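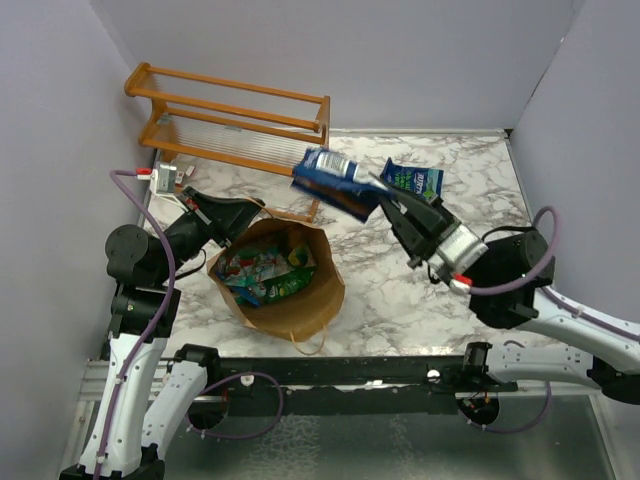 Escurridor Urkier de dos alturas + bolsa kraft Bastos con asa

Dos cosas que pedís mucho juntas, así que las dejamos en la misma ficha. Se venden también por separado, mirad abajo.

EL ESCURRIDOR
Estructura de madera, tono anaranjado, postes redondeados. Baldas transparentes. Sirve para platos, tazas, botes de especias, lo que sea. Llega montado. No lleva bandeja, si la quereis hay que pedirla aparte (ref. Bumberg, consultar stock).

Limpieza: paño húmedo y secar. Nada de lavavajillas – la madera se abre.

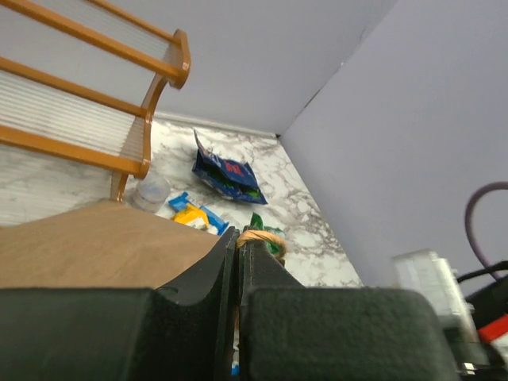

El Urkier lo trabajamos desde julio y es el que más sale para encimeras pequeñas. Se puede poner en la esquina o en diagonal, como os venga bien. El remate del extremo es curvo y las patas son cortas, apoyan directamente en la encimera, y entre los travesaños quedan las piezas transparentes acanaladas que dejan pasar la luz. En cocinas oscuras se agradece bastante. Tzu-hsuan Chou, de tienda, lo tiene en casa para los tarros y dice que cero quejas.

Garantía: 2 años en la estructura. Arañazos en el plastico no entran.

LA BOLSA
Kraft marrón, lisa, sin imprimir. Para la compra, para picoteo, para regalo si le ponéis una pegatina. Pack de 6. Formato único por ahora, el grande de Vodley está agotado y no sabemos fecha.
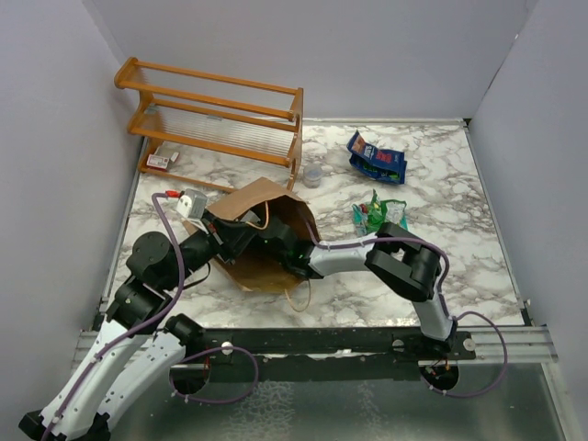
Bolsa Bastos tumbada y escurridor Urkier. Snacks no incluidos.

Ojo con el peso: snacks, pan, cosas ligeras, perfecto. Botellas de cristal mejor no, o doble bolsa. Si se moja el fondo, cambiadla. Guardar plana y en sitio seco, que luego llegan correos de que se ha deformado.

Asa de cordón de papel retorcido. Nos preguntan si se puede pedir con asa plana

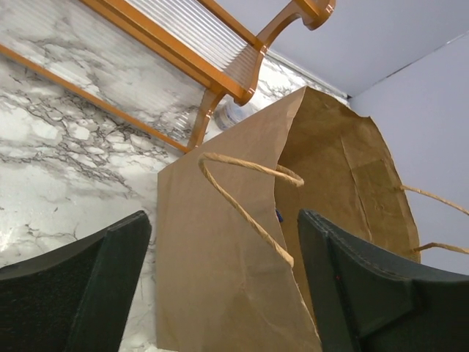 y de momento no, solo cordón. Para pedidos grandes escribid a Nabila Khoo, que lleva empresas, y ella mira si se puede traer otra cosa.

ENVÍO
Península 3 días laborables, casi siempre menos. Islas consultar. Recogida en tienda gratis, hasta las 19:30, preguntad por Sutrisno Sopacua en el mostrador del fondo.

Devoluciones: escurridor sí, en su caja. Bolsas solo con el pack sin abir.

Recambios de balda: bajo pedido, decid qué altura necesitais – la de arriba y la de abajo van con referencia distinta.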